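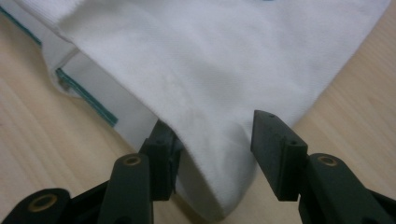

Julián Peñalver writes that he has been folding white knit shirts the same way for years and they still come out of the drawer with a hard line down the front. He wants to know if it's the fold, the drawer or the shirt. He also asks what to do with the ones that have colored trim, because his have gone wavy along the edge and no amount of pressing brings them back.

A few other readers of the Gultstead laundry page have asked some version of the same thing since we ran the item on towels, so this month's column is all about white knits. It covers polo shirts, tennis tops, school shirts and anything else with a soft knit body and a contrasting edge. Most of it applies to colored knits too, but white shows every mistake first.

Start with the table

A bed is a poor place to fold a knit. The mattress gives under your hands, the fabric sinks with it, and you end up tugging one side to make it match the other. Use a table at about hip height. Wood is fine as long as it has been wiped and dried, and as long as there are no rough spots along the edge that could catch a loop of yarn. Run the back of your hand over it first. If it snags your skin it will snag a shirt.

Put the lamp to one side if you can move it. Light coming in low across the fabric shows up creases and marks that you will miss under a ceiling fixture, and this is the last chance to catch a smudge before it goes into a drawer for the season. A gray mark near the middle of the chest is often from a seat belt or a bag strap. It looks like nothing under a kitchen light in the evening and then there it is at breakfast.

Let it fall before you smooth it

Most of us take a shirt out of the basket, grab it by the shoulders and snap it. That works on a woven dress shirt. On a knit it stretches the shoulder seams and it pulls the hem out of line with the body. Lift it with both hands under the fabric, lay it down in whatever heap it wants to make, and find the hem first. Then find the two side seams. Once you know where those are you can open the shirt out flat by moving the loose part away from the seams, a little at a time.

Smooth with a flat palm, from the center out. Don't pinch and pull. If a fold has tucked itself under the hem, lift the hem and let the fold drop out, then lay the hem back down. People tend to chase the tuck with their fingertips, and that is how you get the wave Julián is describing.

About that trim

The trim on a shirt is often knitted tighter than the body, or cut from a different fabric and stitched on. The two don't always shrink at the same rate. After a few warm washes the body may come up shorter than the band, or the other way around, and the longer one has to go somewhere. It ripples. I have a white shirt with thin teal trim that did this after one trip through the dryer on high, and it has never fully recovered, though it has improved.

What helped was washing it cold, laying it flat while still damp and easing the edge straight with my fingers every hour or so until it dried. I put a clean towel underneath. No clothespins, and no hanger. It took most of a day and I did it twice before I was satisfied. A steam iron held just above the trim will also relax it, but keep the weight of the iron off the stitching and let the edge cool before you touch it.

Dark trim on white fabric brings the other problem, which is bleeding. Test it before the first wash. Wet a cotton swab, press it on the inside of the trim for 20 seconds and look at the tip. If there is color on it, wash that shirt by itself in cold water and don't leave it sitting wet in the machine. Repeat the test after the wash. Some trims settle down after one or two rounds and some never do, and those I wash by hand.

The hard line down the front

Now to Julián's first question. The line comes from folding the shirt in half down the middle, button band to button band, and then stacking things on top of it. A knit with some texture to it, such as piqué, holds a pressed crease longer than smooth jersey does. If the shirt was even a little damp when it went in, the crease sets harder.

The fix is to keep all the folds off the center. Lay the shirt face down. Bring one side in so that the edge lands a bit short of the middle of the back, and turn the sleeve back on itself so it lies along the side. Do the same with the other side.
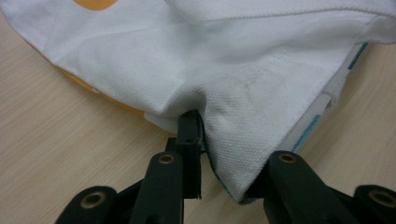
The hem comes next, and it should be flat before you bring it up. A hem that has rolled will make a thick ridge inside the finished fold, and everything stacked on it will take on the shape of that ridge. Unroll it with your palm and check that the corners of any side vent are lying open. If there is a care tag sewn into the side seam, turn it toward the inside of the shirt so it isn't pressing through the front.

Then fold up from the hem in 3 parts, finishing just under the collar, and turn the whole thing over. The collar should stand slightly. Leave the top button open or close it, whichever you prefer. I close it on shirts that will sit for a while and leave it open on the ones in regular use.

You can use a folding board if you have one. I was given one and used it for a month, then went back to doing it by hand. It gives very even results, but it wants a shirt to be one particular size, and in our house there are a lot of sizes.

Drawer or shelf

Stacking is fine for a short pile. I stop when the bottom shirt starts to look squashed, and then I start another pile. In a deep drawer, stand the folded shirts on edge with the fold facing up. They hold each other in place and there is no weight on any of them. If the drawer is only half full they will slump, so put something at the end to take up the space. A rolled sweater works well.

Skip plastic bags for whites that are going away for the winter. A cotton pillowcase is better. Wash everything first, including the shirts that look clean, and rinse them twice. Leftover detergent is one cause of the yellow bands that appear along folds and around the neck after a few months in storage, and body oil is the other common one.

For a shirt that already has yellowing, soak it before you wash it. My basin holds plenty of water and I use oxygen bleach at the strength printed on the box, then leave it for a few hours. Don't use chlorine bleach on a shirt with trim. It can take the color out of the trim and it often leaves the thread a different shade from the fabric. If there is anything printed on the shirt, turn it inside out before soaking and don't iron over the print later.

A note on drying

Several readers asked about heat. I dry white knits on low for 20 minutes, take them out while they still feel a little cool to the touch and finish them flat. If you have to hang them, hang them over a rail at the underarm line and not by the shoulders. Pegs on the hem leave points that are hard to get out of a textured knit.

Check that they are dry all the way through before folding. The thick places are the collar, the placket and the doubled hem. The body of the shirt can feel completely dry when the hem is still damp inside, so pinch the hem between finger and thumb and hold it a moment.

Supplies and swaps

The Divora group has mesh wash bags again, in the size that takes one adult shirt. They are at the counter at Benítez along with the usual box for donated hangers. Please don't leave wire ones, they rust and the marks don't wash out.

The spring shirt swap will be held at the Jindbridge hall. Last year's swap brought in over 500 garments and a good share of them arrived in balls at the bottom of grocery bags. Please fold yours before you bring them. Whites go on the tables by the window, adult sizes first, and children's sizes at the far end. Anything with a stain should have a slip of paper pinned to the tag saying where it is, so the next owner can treat it before washing.

Julián, try the off-center fold for a few weeks and write back. I'd like to know how the trim does after drying flat.

Next month: cardigans, and how to mend a small pull without cutting it.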